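Prunenden-Forum > Blaulicht & Gericht > Fahrraddiebstähle Kumier-Ufer: Räder gefunden!

kettenblatt_jo
Thema erstellt am 19. September

Leute, ich muss das jetzt loswerden, ich grinse seit heute Mittag im Kreis: Mein Rad ist wieder da! Das grüne Tourenrad, das mir im März vom Ständer an der Kumier-Brücke geklaut wurde. Ich hatte es innerlich längst beerdigt. Und dann ruft mich eine Polizistin an und fragt, ob ich zufällig noch die Rahmennummer hätte.

Für alle, die es nicht mitbekommen haben: Die haben in einer angemieteten Halle hinter dem alten Güterbahnhof 47 Räder sichergestellt, dazu kistenweise Einzelteile. Ein Teil war schon umlackiert, bei anderen hing sogar noch das Schloss am Rahmen. Ich durfte meins heute identifizieren, und der Beamte dort war so nett und geduldig, das glaubt man gar nicht. Er hat mir erklärt, wie sie die Nummern abgleichen, und sich richtig mitgefreut, als es gepasst hat.

Deshalb meine Bitte: Wer in den letzten Jahren im Bereich Ufer, Bahnhof oder Skuvbridge-Weg ein Rad verloren hat, meldet euch bei der Wache! Auch wenn ihr denkt, das bringt nichts. Eine ganze Menge davon ist noch niemandem zugeordnet.

Ufertreppe
Oh wie schön, Glückwunsch!! Ich freu mich total für dich. Meins war leider nicht dabei, ich hab schon angerufen. Aber die Frau am Telefon hat meine Daten trotzdem noch mal ergänzt (Farbe der Griffe, Kratzer am Schutzblech), weil bei einigen Rädern die Nummer weggeschliffen ist. Also Fotos raussuchen, auch die vom Urlaub, wo das Rad nur halb im Hintergrund steht!

nordlicht_p
Schön für dich. Trotzdem die Frage, warum das ein halbes Jahr dauert. Dass in der Halle nachts geflext wurde, wusste doch die halbe Siedlung. Ich hab das selbst im Frühjahr gemeldet und nie wieder was gehört.

kettenblatt_jo
@nordlicht_p Verstehe den Frust, ging mir bis gestern genauso. Aber Lärm aus einer Halle ist halt erst mal Lärm aus einer Halle. Für eine Durchsuchung brauchen die einen Beschluss, und dafür müssen sie dem Gericht etwas auf den Tisch legen.

nordlicht_p
Dann sollen sie halt was auf den Tisch legen. Ich will ja nicht nur meckern, aber eine Rückmeldung an den, der anruft, ist kein Hexenwerk.

Ognjen Jurić
Hallo zusammen, ich arbeite in der Werkstatt bei Vidmar und kann ein kleines Stück beitragen, soweit ich darf. Bei uns stand im Sommer jemand mit einem sehr teuren Lastenrad, über 2.000 Euro wert auch gebraucht, und wollte nur den Akku getauscht haben. Den Kaufbeleg hatte er „zu Hause“. Die Nummer am Rahmen war überklebt. Wir haben freundlich gesagt, dass wir das ohne Papiere nicht machen, und danach bei der Wache Bescheid gegeben. Ob das am Ende irgendetwas mit der Halle zu tun hatte, weiß ich nicht, das hat uns auch keiner verraten.

Was ich aber sagen möchte: Bitte, bitte schreibt eure Rahmennummern auf! Bei den meisten Rädern steht sie unten am Tretlager oder am Sitzrohr, manchmal am Steuerrohr. Handyfoto machen, an sich selbst mailen, fertig. Ich mach das inzwischen bei jedem Rad, das wir verkaufen, direkt mit den Kunden zusammen, und es dauert keine Minute. Und es ist einfach ein tolles Gefühl, wenn so eine Nummer dann später wirklich jemandem sein Rad zurückbringt, wie hier.

Ufertreppe
Ich hab gerade im Hausflur gekniet und mit der Taschenlampe unter mein neues Rad geleuchtet :) Nummer gefunden! War unter einer ordentlichen Schicht Dreck.

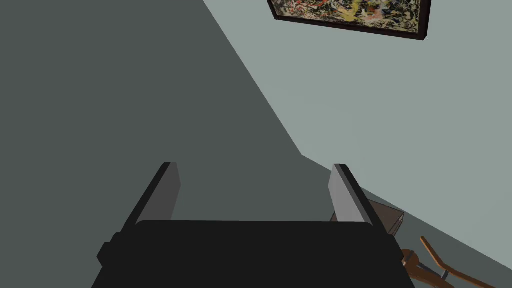 Greifer mit zwei geöffneten Fingern, Ansicht von hinten (Rendering)

Gleich noch eine Frage hinterher, vielleicht weiß das jemand: Meine Nachbarin hat letztes Jahr über Kleinanzeigen ein gebrauchtes Rad gekauft, ganz normaler Preis, netter Verkäufer, sogar mit handgeschriebener Quittung. Jetzt hat sie Panik, dass es aus dieser Serie stammt. Muss sie das hergeben, wenn es so ist?

Morfudd Watkins
Ja, leider. An gestohlenen Sachen kann man in Deutschland kein Eigentum erwerben, auch dann nicht, wenn man völlig gutgläubig war und bezahlt hat. Das steht in § 935 BGB. Das Rad gehört weiterhin der bestohlenen Person (oder deren Versicherung, falls die es übernommen hat). Deine Nachbarin könnte sich ihr Geld vom Verkäufer zurückholen, sofern der auffindbar und flüssig ist.

Strafbar gemacht hat sie sich damit noch lange nicht! Für Hehlerei braucht es Vorsatz. Wer einen üblichen Preis zahlt und sich eine Quittung geben lässt, muss sich da keine schlaflosen Nächte machen. Ich würde ihr raten, die Nummer bei der Wache prüfen zu lassen. Dann hat sie Klarheit.

Zu mir: Ich war lange Schöffin am Amtsgericht und finde solche Verfahren bis heute unheimlich spannend. Keine Anwältin, also bitte nicht als Rechtsberatung nehmen.

schlauchlos
Prüfen lassen und am Ende steht sie ohne Rad und ohne Geld da. Super Tipp. Ich würde da schön die Füße stillhalten.

Morfudd Watkins
@schlauchlos Davon rate ich wirklich ab. Solange sie nichts ahnt, ist alles gut. Behält sie das Rad aber, obwohl sie sicher weiß, wem es fehlt, bewegt sie sich in eine Richtung, in die man nicht will. Und stell dir bitte kurz vor, es wäre deins.

schlauchlos
Wenn es meins wäre, hätte die Hausrat längst gezahlt und ich hätte ein neues. Dem Versicherer weine ich keine Träne nach.

kettenblatt_jo
Meine Hausrat hat nicht gezahlt, Fahrrad war nicht mit drin. Ich bin ein halbes Jahr mit dem Bus gefahren. Nur mal so als Gegenbeispiel.

schlauchlos
Ok, Punkt für dich. Das ist blöd, tut mir leid.

nordlicht_p
Was kriegen die Typen denn jetzt eigentlich? Ein Du-du-du und Sozialstunden?

Morfudd Watkins
Das lässt sich im Moment überhaupt nicht sagen. Es gibt ja noch nicht mal eine Anklage, soweit ich weiß. Wer nur mal ein geklautes Rad weiterverkauft hat und sonst nie aufgefallen ist, kann mit einer Geldstrafe davonkommen. Ich habe so einen Fall erlebt, das waren 70 Tagessätze. Wenn aber jemand gewerbsmäßig oder als Mitglied einer Bande stiehlt, ist man ganz woanders, da stehen Freiheitsstrafen im Raum. Und eine Halle voller Räder mit Werkstatt und Lackierecke sieht jedenfalls nicht nach Gelegenheit aus.

Falls es zur Verhandlung kommt: hingehen! Hauptverhandlungen gegen Erwachsene sind in aller Regel öffentlich, man setzt sich einfach hinten rein. Man lernt so viel darüber, wie Beweise wirklich zustande kommen, und es ist völlig anders als im Fernsehen. Ich würde mich freuen, wenn wir da mit ein paar Leuten aus dem Forum sitzen.

Ufertreppe
Bin dabei! Ich war noch nie in einem Gerichtssaal.

nordlicht_p
Die Tagessätze sagen einem Normalmenschen doch nichts. Was ist das in Geld?

Morfudd Watkins
Kommt aufs Einkommen an. Ein Tagessatz ist grob das Nettoeinkommen eines Monats geteilt durch dreißig. Bei jemandem mit wenig Geld ist die Summe kleiner, bei jemandem mit viel Geld größer, weh tun soll es beiden ähnlich. Ich halte das für eine ziemlich kluge Regelung.

nordlicht_p
Und ich halte es für zu milde. Da werden wir uns nicht einig, macht aber nichts.

pfandflasche88
Kurze Sache: Auf Facebook geht gerade ein Foto von einem Mann rum, der angeblich die Halle gemietet hat, mit vollem Namen und Straße. Soll ich das hier reinstellen? Die Leute haben doch ein Recht, das zu wissen.

Moderation
Nein, bitte nicht. Namen, Fotos und Adressen von Verdächtigen werden hier gelöscht, das gilt auch für Links und für Anspielungen, bei denen jeder weiß, wer gemeint ist. Wer Hinweise hat, gibt sie der Wache Prunenden.

pfandflasche88
Find ich übertrieben. Wenn der nichts gemacht hat, hat er auch nichts zu befürchten.

Ognjen Jurić
Doch, hat er. Bei uns in der Straße wurde vor Jahren mal einer verdächtigt, der hatte nur denselben Nachnamen wie der Richtige. Dem haben sie die Reifen zerstochen. Das möchte ich nicht noch mal sehen.

pfandflasche88
Hm. Na gut, dann lass ich es.

Ufertreppe
Noch mal was Erfreuliches: Weiß jemand, ob es diesen Finderlohn wirklich gibt? Am Aushang beim Bäcker stand im Sommer was von 1.000 Euro für Hinweise, die zur Aufklärung führen.

kettenblatt_jo
Der Aushang war privat, von dem Paar mit den beiden Lastenrädern aus dem Skuvbridge-Weg. Ob die ihre Räder wiederhaben, weiß ich nicht, ich hoffe es so sehr! Ich frag mal nach, wenn ich sie sehe. Ich fahr da morgen sowieso lang. MIT DEM RAD!!

schlauchlos
Dann schließ es diesmal gescheit an. Bügelschloss, und durch den Rahmen, nicht nur durchs Vorderrad.

kettenblatt_jo
Schon gekauft, das Ding wiegt gefühlt mehr als das Rad. Ist mir völlig egal, ich bin glücklich.

Ognjen Jurić
Und vor der ersten längeren Tour einmal Bremsen und Schaltung anschauen lassen, bitte. Man weiß nie, was die daran getauscht haben. Komm bei Vidmar vorbei, ich guck kurz drüber und wir notieren gleich die Nummer vom Tretlager.

kettenblatt_jo
Mach ich, danke dir! Bin Mittwoch nach der Arbeit da.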